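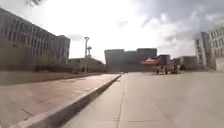 Frequently asked questions

Orders and shades

How many shades are in the Billon line now?
There are 103 shades. This includes creams, shimmers and sheer polishes. The base coat and the top coats are not counted as shades.

The color on my screen is different from the color on my nails. Why?
Screens show colors in different ways, and the sheer polishes also depend on the number of coats. Our swatches are painted with two coats on a white tip. If you are not sure, please order the sample card of that color family first. Its price is taken off your next full-size order.

Is Edo Plum coming back?
Yes, in November, in the same formula. Please use the "tell me" button on the product page. We send one e-mail only, and we do not keep a bottle for you.

What is the difference between Lebrun and Billon?
Lebrun is the quick-dry formula. It is thinner and usually needs three coats. Billon is thicker, with a wider brush, and for most colors two coats are enough. You can wear them together, but put Lebrun below and Billon above. In the other order the surface can wrinkle.

Using the polish

How long must I wait between coats?
Five minutes for Billon, two for Lebrun. In humid weather wait longer.

My polish became thick. Can I add remover?
Please don't. Remover breaks the formula and the polish will peel. Use two or three drops of polish thinner, close the bottle and roll it between your hands. Do not shake it, this makes bubbles.

Can I use it on gel nails?
On cured gel, yes. Take it off with a remover without acetone. We did not test it on acrylic nails.

Delivery and returns

Where do you ship from?
All parcels leave from our store room in Teltach. Orders paid before 2 p.m. are packed on the same working day.

Can you send nail polish by air?
No. It is a flammable liquid and we send it by road only. For this reason we cannot deliver to some islands. The order page will tell you when you enter your postal code.

A bottle arrived broken. What should I do?
Write to us with your order number and a photo of the box and the bottle. You do not need to send the glass back.

May I return an opened bottle?
Only if there is a fault in it. Unopened bottles can be returned within 30 days.

Who answers my e-mails?
Colette Moulin reads all of them, in English or French. The usual answer time is two working days, and a little more before the holidays.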